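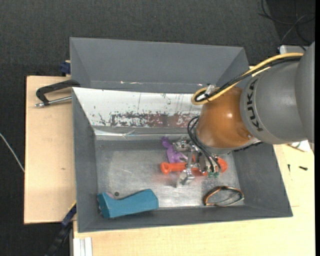 Plorkby

Grasp planning and bin-picking control for people who would like the arm to do the rummaging. Version 0.9, 2025-06-28.

Plorkby takes a depth image of a bin, proposes grasps, throws most of them away, and hands the survivor to a motion planner. It grew out of two older packages, Conmont (the planner) and Narnden (the segmentation code), which used to live in separate repositories and disagree about which way Z pointed. They now share a repository and disagree less.

What you get

plorkby_propose: samples grasp candidates from a depth image.
plorkby_filter: rejects candidates that would put a finger through a bin wall.
conmont: trajectory planning, with a slow mode for the last stretch before contact.
narnden: splits the heap into objects, or into its opinion of objects.
tools/replay: steps through a logged attempt and draws what the planner believed at the time. Humbling, but useful.

Requirements

Linux, Python 3, a depth camera on a fixed mount, and an arm that accepts joint targets. The arm driver is not included. If yours has a vendor license, please don't mail it to us.

Setup

Install the package, copy config/default.yaml to config/cell.yaml, and edit the second one. Editing the first one works too, until you pull.

Measure the bin. The fields are floor_height, rim_height and wall_angle. Leave wall_angle at zero only if your walls are vertical. Flared walls modeled as vertical ones will make the filter reject good grasps near the edges, and you will blame segmentation, as we did for most of March.

Clamp the bin down before you calibrate. Calibrating first and clamping second gives you a very precise record of where the bin used to be.

Running

Start plorkby_server, wait for the line "scene ready", then call plorkby_pick. Add --dry to plan without moving. Add --once to stop after a single attempt, which is a good habit for the first afternoon.

The speed limit defaults to a crawl. It can be raised in cell.yaml, under a key with a long and discouraging name.

Things it handles well

Chunky rigid objects with some air between them. Toys with lumpy outlines turn out fine, provided the lumps are bigger than the fingertips. Long flat items such as a toy shovel are usually picked by the handle, although the planner has a soft spot for the wide end and will try it if you let handle_bias drop too low.

Things it does not

Shiny floors. A bare metal bin floor gives the depth camera reflections, and Narnden will happily segment a reflection and rank it first. Set floor_margin to 3 (millimeters) and most of the ghosts go away. A matte liner gets rid of the rest.

Loops and bands. The sampler treats the hole as solid. Grasping across the whole loop sometimes works, for reasons we can't take credit for.

Cables on the arm. The collision model covers links and gripper and knows nothing about hoses. The Rawat branch has a crude cable envelope, which makes planning almost 13 times slower and is therefore still a branch.

Logs

Every attempt writes a folder with the depth image, the candidate list, the chosen grasp and the joint trace. Failed attempts are kept by default. Successful ones are kept too, but take up less room on account of there being fewer of them.

Reporting bugs

Attach the attempt folder and your cell.yaml. Reports that consist of "it went for the wall" will be answered with a question about wall_angle.

License

MIT for the code. Meshes in assets/ have their own file, which you should read before shipping anything.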